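Home | Farms | Energy | Checklists | Contact

Carbon claims on the farm: an inspection checklist, with comments
By Mieke Martens
October 11, 2019

Walked at Oveck, 34 hectares, mixed arable and grass.

1. Soil samples taken at the same depth as last time? NO. The first set went to 15 cm, the new one to 30. The claimed gain means very little.

2. Hedges planted as stated? PARTLY. Roughly 2000 whips went in. Plenty are dead in their guards.

3. Slurry store covered? YES. One tear on the north side, taped.

4. Diesel records complete? NO. Contractor's fuel left out. Deltell say it "balances out". Show me.

5. Food waste kept apart for the digester? NOT SHOWN. I was given a leaflet and no weights. Ask again in 3 months.

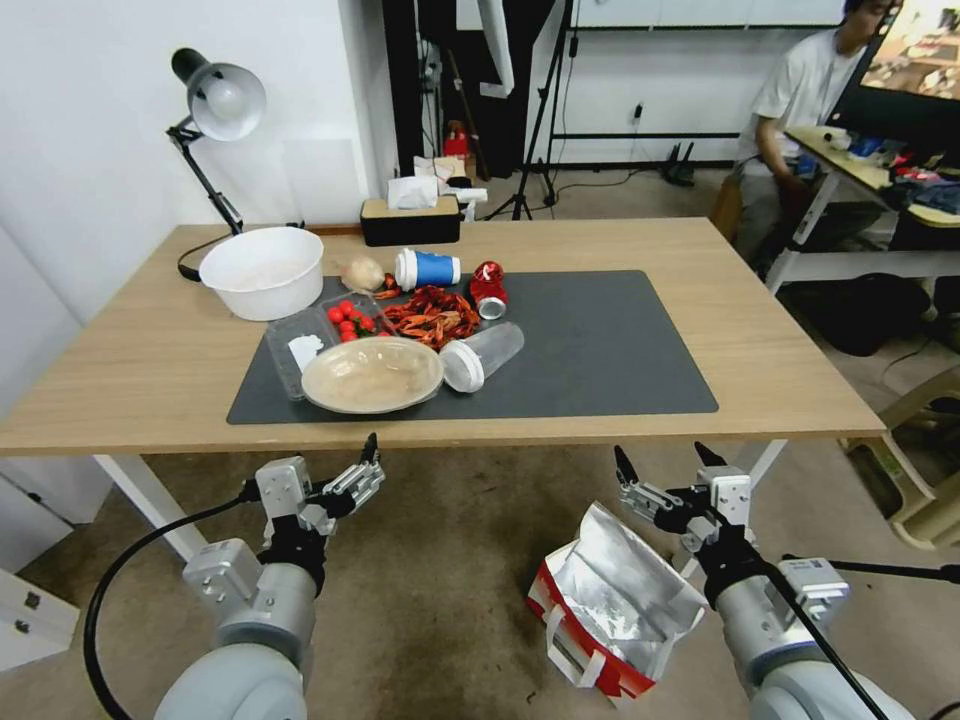
Tomatoes, garlic and crayfish, with a cup and a can.

6. Offsets sold only once? UNKNOWN. No register number given.

Result: not passed.

Comments

Jasper Postma: Same story with the depths at our place. Who signs these off?

Margit Medve: A bit hard on the hedges, it was a dry spring.

Washington Rocha: Did you ever get the Deltell fuel sheets?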